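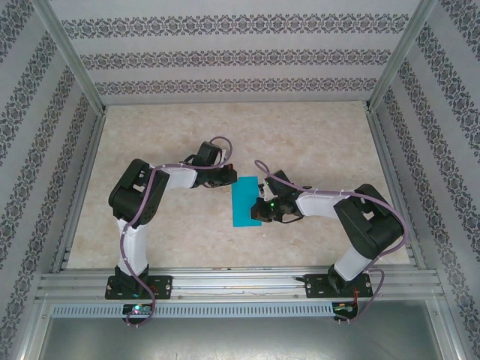 Figure 6.1. Horizontal bands of dark gray damask ornament on a pale gray ground, around a beige marble-patterned surface.

Chapter 6
Pattern, Repeat, and the Papered Wall

Chapter Outline
6.1 Pattern as a Decision About the Room
6.2 The Vocabulary of Repeat
6.3 Matching, Waste, and the Estimate
6.4 Bands, Borders, and Corners
6.5 Hanging and Inspection
Review Questions and Studio Exercises

After completing this chapter, the student will be able to:
Define the terms ground, motif, repeat, drop, and match as they are used in the wallcovering trade.
Distinguish among random, straight, and drop matches when given a sample.
Calculate the number of strips required for a wall and estimate the material lost to matching.
Explain how the direction of a pattern affects the apparent height and width of a room.
Prepare a written pattern schedule for a project of several rooms.

Opening Case: The Rashti Hotel

In May, the design office engaged for the renovation of the Rashti Hotel submitted a specification for 116 guest rooms. Each room was to receive a single papered wall behind the bed, printed with a large floral damask in two tones of green. The office had selected the paper from a sample book, in which the largest sheet measured 18 inches on a side. The order was for 3,300 yards.

The first room was hung without incident, and the owner's representative, Fereshteh Najafi, signed the approval form the same afternoon. Her objections arose in the second room. The ceiling there was slightly lower, a soffit having been built to conceal a duct, and the paper hanger had started each strip at the same point in the pattern as before. The largest flower in the design was now cut in half by the edge of the soffit. In the third room a window stood closer to the corner, and the flower disappeared behind the curtain.

None of this was a fault of manufacture or of installation. The paper was printed correctly and the seams were tight. The specification had named the paper, the adhesive, and the wall, and had said nothing about where the pattern was to begin. Parviz Soltani, the hanger in charge, had made a reasonable choice in the first room and had repeated it. The remaining rooms were delayed while the design office measured each wall and prepared the document that it should have issued at the outset — a pattern schedule, giving the starting point of the motif for every room on every floor.

The student should keep this case in mind while reading the chapter. It is taken up again in Section 6.3, where the additional yardage is calculated, and in the studio exercises.

6.1 Pattern as a Decision About the Room

A plain painted wall has a color and a surface. A patterned wall has, in addition, a scale and a direction, and both act on the proportions of the room. The effect is familiar to anyone who has stood in a narrow hall papered with vertical stripes, where the ceiling seems to draw away and the walls seem to move closer together. The designer who selects a pattern is therefore making a decision about space, whether or not the decision is a conscious one.

Vertical patterns lead the eye from floor to ceiling. They are commonly recommended for low rooms, although the advice should be applied with care. A strong stripe makes any error in the wall easy to see. If a corner is out of plumb, the stripe beside it will show a wedge of ground that grows wider toward the top or the bottom, and no skill on the part of the hanger can remove it entirely.

Horizontal patterns lead the eye along the wall and around the corners. They tend to make a room appear broader and its ceiling lower. They also tie separate walls together, and for this reason they are often used where a room has been divided by alcoves or changes of plane. The chief difficulty is at the corner. A band that meets its neighbor at a different height will be noticed at once, even by an observer who takes no interest in wallpaper.
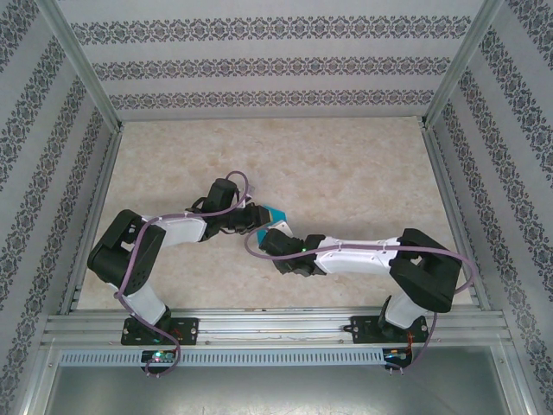
The designer must also consider the position from which a wall will be seen. A horizontal band viewed straight on appears level. The same band on a side wall appears to slope, following the ordinary rules of perspective, and the slope becomes steeper as the band moves away from eye level. In a small room with several bands, the side walls may seem far busier than the back wall, although all of them carry the same paper. Drawings made in elevation do not show this effect. A perspective sketch or a model should be prepared before the order is placed.

Scale presents a further question. It is often said that small rooms require small patterns, and the rule is repeated in many sales offices. In practice a small pattern seen across a large area loses its detail and reads as texture, while a large pattern in a small room may be quite successful if enough of the motif is visible to be understood. The test is whether a complete motif can be seen between the interruptions of doors, windows, and furniture. The damask at the Rashti Hotel failed this test in the third room and passed it in the first.

Contrast should be judged together with scale. A damask printed in two close tones may be hardly visible from the far side of a room, and its placement can be treated with some freedom. The same design printed in dark ink on a pale ground has hard edges at every distance, and its placement must be exact.

6.2 The Vocabulary of Repeat

The terms below are used throughout the remainder of the chapter. Trade usage varies from one region to another, and the student should confirm the meaning of any term before relying on it in a contract.

Ground. The background color or surface on which the design is printed.

Motif. The principal figure of the design, such as a flower, a medallion, or a scroll.

Repeat. The vertical distance between a point in the design and the next identical point. A paper with a repeat of 10 inches will show the same figure every 10 inches along the length of the strip.

Straight match. An arrangement in which the design continues across the seam at the same height on every strip.

Drop match. An arrangement in which alternate strips are shifted vertically, most often by half the repeat, so that the motifs form diagonal lines across the wall.

Random match. A design, usually a vertical stripe or an overall texture, that requires no alignment at the seam.

The repeat is the most important single figure on the label. It governs the length to which each strip must be cut, and through that length it governs the cost of the wall. Section 6.3 begins with the calculation for a straight match.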